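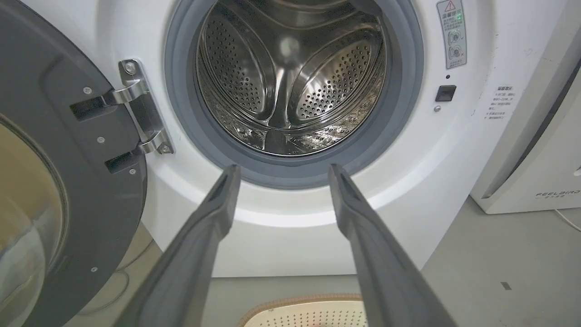

`vovutano` is a table of domestic wash cycles written down by the people who ran them. Each row is one cycle. The raw file has 983 rows; 887 remain in the cleaned file after duplicates and entries without a programme name are dropped. Both are included.

Licence: CC BY 4.0 for the data, MIT for the scripts.

## Files

```
data/raw.csv
data/clean.csv
data/programmes.csv
scripts/clean.py
scripts/check.py
NOTES.md
```

`programmes.csv` maps the names printed on machine dials to a smaller set of labels. "Cottons", "Cotton" and "Cotton+" all become `cotton`. "Daily" was left alone, as makers use it for quite different programmes.

## Fields

| Field | Type | Notes |
|---|---|---|
| `cycle_id` | string | unique within a file |
| `home` | string | code, no link to an address |
| `start` | time | local, 24-hour, e.g. 07:40 |
| `programme` | string | as written by the householder |
| `label` | string | from `programmes.csv` |
| `temp_set` | integer | °C on the dial, blank for "cold" |
| `spin_set` | integer | rpm |
| `minutes` | integer | start to door release |
| `load` | string | `small`, `half`, `full` |
| `energy` | float | kWh at the plug, may be blank |
| `mixed` | boolean | see below |
| `comment` | string | free text, lightly edited |

`temp_set` is the chosen temperature. Water temperature was never measured and should not be inferred from it.

## Load size and mixed loads

`load` was judged by eye before the door was shut. Homes differ in what they call full. Compare within a home where possible, and treat comparisons between homes with care.

`mixed` is true if the load held anything other than clothing, towels or bed linen. Soft toys, bath mats, cushion covers and shoes all count. Net bags do not.
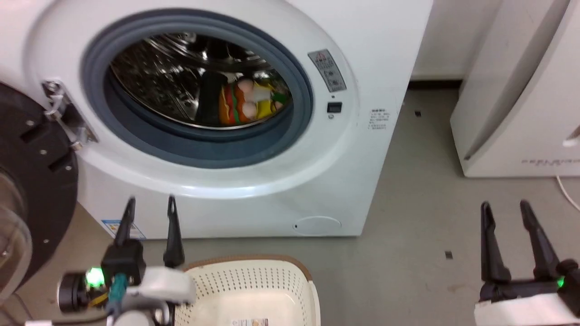

*Front loader with a soft toy in the drum.*

Toys washed alone are recorded as `mixed = true` and usually `load = small`. Older entries sometimes put the toy in `comment` only; `clean.py` searches for the commonest words and sets the flag, but will miss unusual ones.

## Known faults

- `minutes` includes any pause to add a forgotten item.
- Delay-start cycles in the Bustano homes carry the time the button was pressed. They are marked `DS` in `comment`.
- The Tseng homes shared one plug meter, so `energy` is blank for most of their rows.
- Wash-and-dry cycles are excluded. A few may have slipped through under `label = other`.

## Notes on gaskets and odour

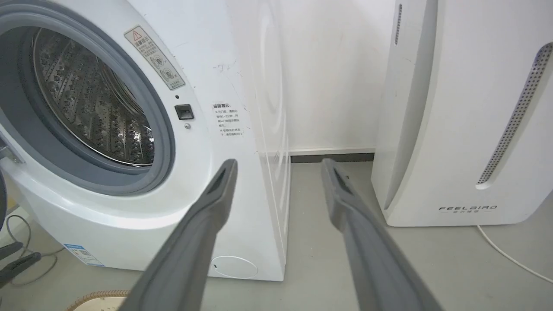

Su-chen Kwok
May

Several comments mention smell, and users have asked whether it can be modelled. I would advise against it. The word was volunteered, never prompted, and its absence says nothing about the machine. Homes that wiped the door seal after use tended to say so once and then stop mentioning it.

If you do use these comments, search for "seal", "gasket", "rubber" and "musty" together. Rows from Grinell use "grey ring" for the same part. Maintenance washes with an empty drum have `load` left blank; 20 °C is never a maintenance wash in this file.

## Running the checks

```
python scripts/check.py data/clean.csv
```

The script stops at the first bad row and prints its `cycle_id`. Corrections should be made in `raw.csv` and the cleaned file rebuilt.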